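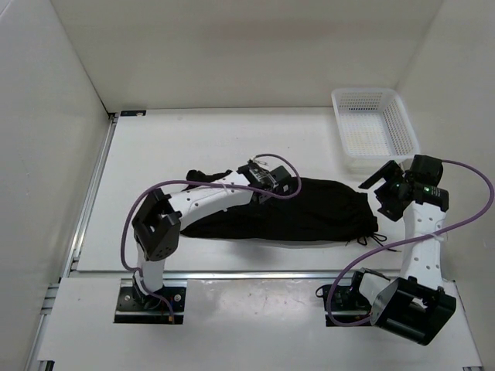 Our customers in Curkham keep telling us that the washing was never the hard part, it was everything that came after, and one of them wrote that she had lived out of the dryer for most of a year before she gave in and cleared off a table. We have had so many letters like hers that we decided to build our fall line around them!

CURKHAM, October. Öberg, the housewares maker based in Urkport, is pleased to announce Zirkilum, a collection for the folding end of laundry day. It goes on sale this month in 388 stores and through the Öberg catalog, and we could hardly be happier to see it on the shelves at last.

The collection has 8 pieces. There are open mesh baskets in two depths, a smooth white folding top that sits over a washer or on a pair of legs, shelf dividers, a sock tray, a hanging rail, a lidded hamper, and a plain cotton bag for the things that go to the cleaner's. Everything comes in white, and we did go back and forth on that for a good long while (there was a very nice gray), but dark clothes are easier to smooth out when you can see the edges against the surface underneath, and black T-shirts are what most of our testers said they had the most of.

Before settling on sizes, we sent early sets to homes in and near Curkham and read 4,000 comment cards, many of them written on both sides. People wanted a basket that stays put at the back of the table while they work at the front. They wanted room to lay a sweater out flat with the sleeves spread, and they wanted the folded pile to go straight into the same basket and down the hall. The shallow basket got 2 redesigns on the strength of those cards, mostly to the handles, which are now wide enough to carry with one hand and a door to open with the other.

Care is simple. Wipe the top with a damp cloth and rinse the baskets in the tub. The cotton bag can go in with a regular load, though we'd suggest washing it with like colors the first time or two.

Shoppers who bought the earlier Öberg hamper will be glad to know the new lid fits it, and lids are sold separately for that purpose. Store displays in Urkport and Curkham will have a folding top set up all through October, so please bring in a shirt and try it out for yourself.

Retailers may request samples and price sheets from the Öberg press desk in Urkport, open from 9 a.m.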